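Gorwood tile walk is back for spring

Great news for anyone who enjoyed our October outing – the Gorwood tile walk is returning, and this time we're taking in Plermont as well! The new route is 4 miles long and mostly flat, with a stop for tea at the Tesfamariam bakery (try the cardamom buns, they go quickly).

We start in the old arcade on Avell Street, where the porch floors are still bright after all these years, then carry on past the swimming baths and down to the station. There are 14 stops in all, and two of them are inside buildings that are normally locked, so do come if you can.
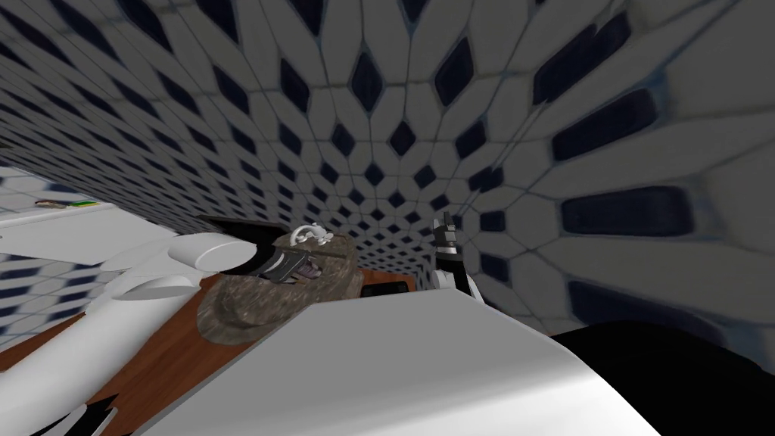

Wall tiles get plenty of time on the Plermont half, and I can't wait to show you the patterns. Long hexagons are a favourite of mine, especially in a pale grey-white with little navy diamonds set in between, and they look so fresh beside the heavy browns and greens in the arcade. Bring a notebook if you like to sketch – we'll stop long enough for a proper drawing at the baths.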